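Is there a better smell than tomatoes and garlic going soft in a pan with the windows open? I have been making the same summer sauce for two weeks straight (my poor family!) and I'm still not tired of it. The tomatoes came in all at once this June, and I came home from the farm stand with far more than I'd planned on, plus a bag of basil the size of a pillow.
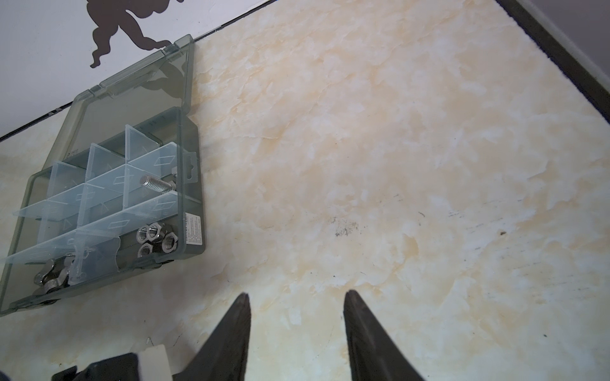

Do you have to peel the tomatoes first?

Only if the skins bother you. I leave mine on for weeknights, and they curl up into little ribbons that I've grown very fond of.

Cosimo Ferri taught me this one years ago, and his version is about as simple as cooking gets. Warm a good pour of olive oil, add 3 cloves of sliced garlic, and pull the pan off the heat for a minute before the garlic browns. Then in go 715 grams of chopped tomatoes. Yes, he weighs them – and yes, I do it now too. Salt, a torn handful of basil, and twenty minutes at a lazy bubble.

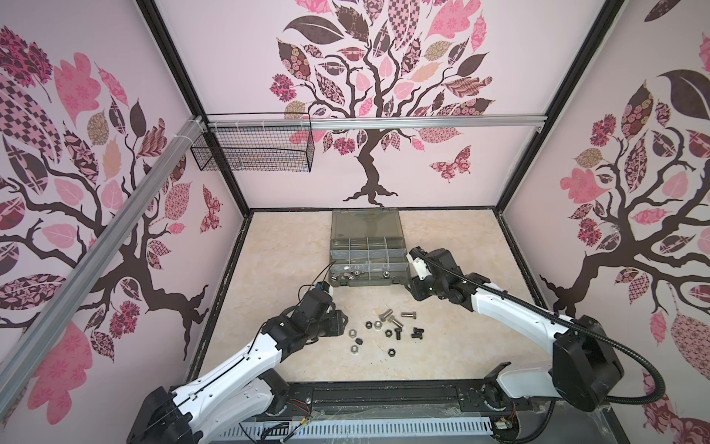

While that cooks I get the pasta water going, and I salt it more than I used to. My box of choice lately is Caruso rigatoni, 200 grams for the two of us on a quiet night, a lot more when the cousins turn up. Save a mugful of the water before you drain! I forget every other time and end up standing over the sink saying words I can't print.

Aqeel Soomro brought over a jar of Flaketti chili flakes last week, and oh my goodness, a pinch of those at the end changed everything. They're smoky and a little sweet, and I've since put them on eggs, corn and a slice of cold melon (try it before you make that face).
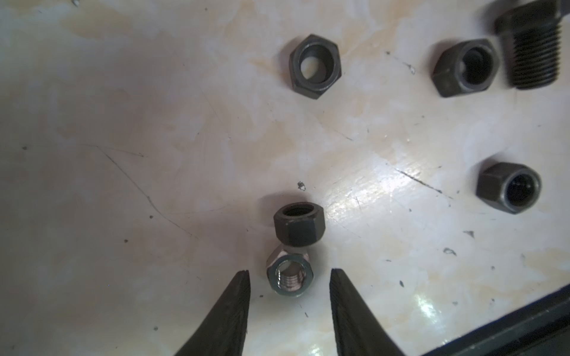

Nanum Supper Club – Home Cooks' Pages

Next time we meet I'm bringing a double batch and two loaves for mopping up. I'd love to try it with yellow tomatoes too, if the stand still has any, and I have my eye on a baked version with ricotta that I saw scribbled in the back of an old cookbook. If you've made something like it, tell me how long you left it in the oven!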